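Cuaderno del taller de encuadernación Urkau
13/09/2024

Lo del engrudo

Vale, voy a apuntarlo todo antes de que se me olvide, que la otra vez lo dejé para luego y Lizelle todavía me lo recuerda. Hoy tocaba repetir la cola de almidón para los lomos del encargo de Lekota, y he probado la receta de Kobina (harina de trigo tamizada dos veces, agua fría primero, fuego muy bajo). Me ha salido mucho más lisa que la de marzo, ¡sin un solo grumo! La he colado igualmente por la gasa, por manía.

Cantidades: 112 g de harina y agua hasta que cae de la cuchara como yogur líquido. Ya sé que eso no es una medida, Thulani, ya lo sé. La próxima vez peso también el agua.

Prueba en tres papeles: el verjurado se ondula bastante en cuanto lo tocas con la brocha, el kraft aguanta bien y el japonés fino se me ha roto al levantarlo, culpa mía por ir con prisa. Con la mezcla de engrudo y Flatex el verjurado se ondula menos, pero seca tan rápido que no da tiempo a recolocar nada. Para lomos me quedo con el engrudo solo.

El cuaderno de Masum

El bloque cosido lleva desde esta mañana en la prensa. He usado hilo de lino encerado y la costura ha quedado tirante en los primeros cuadernillos y un poco floja en los últimos, como siempre que me pongo a hablar mientras coso. Charmaine dice que con el redondeado se disimula. Yo no lo veo tan claro, pero descoser ahora sería peor. El número de pedido es el 1118, que en la ficha lo puse mal.

Las guardas siguen sin decidir. Eyerusalem quiere el papel marmoleado azul y a mí me tira más el crudo liso, que con esa tela de cubierta ya hay bastante alegría. Le preguntamos al cliente y punto.

El rincón del escritorio

Notas de colores en el panel y la bolsita blanca de cordón; en la otra, la caja de plástico translúcido con cosas pequeñas.

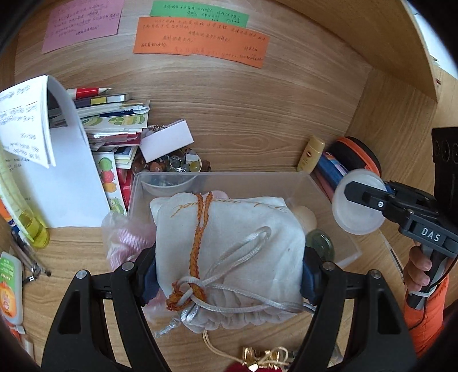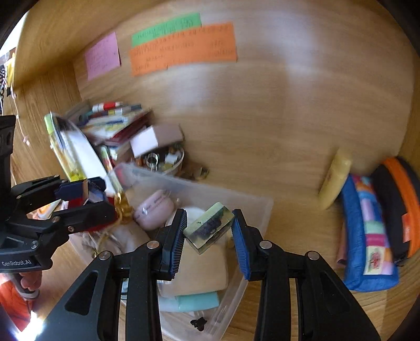
Pendiente para la próxima

Sacar el bloque de la prensa y mirar el lomo antes de encolar nada, con buena luz. Si ha cogido curva, lo dejo otra noche con peso.

Pedir cartón gris de 2 mm, que queda una plancha y está mordida por una esquina. La factura anterior del proveedor es la 2720, por si preguntan.

Afilar la chifla. Hoy he rebajado un retal de piel y más que cortar arrancaba, una pena de piel.

Guardar el engrudo sobrante en la nevera, en el bote con tapa, y escribirle la fecha encima. Si huele raro, fuera.

Kobina, si lees esto: ¿la harina la tamizas antes o después de pesarla? A mí me ha salido bien, pero quiero saber si ha sido suerte.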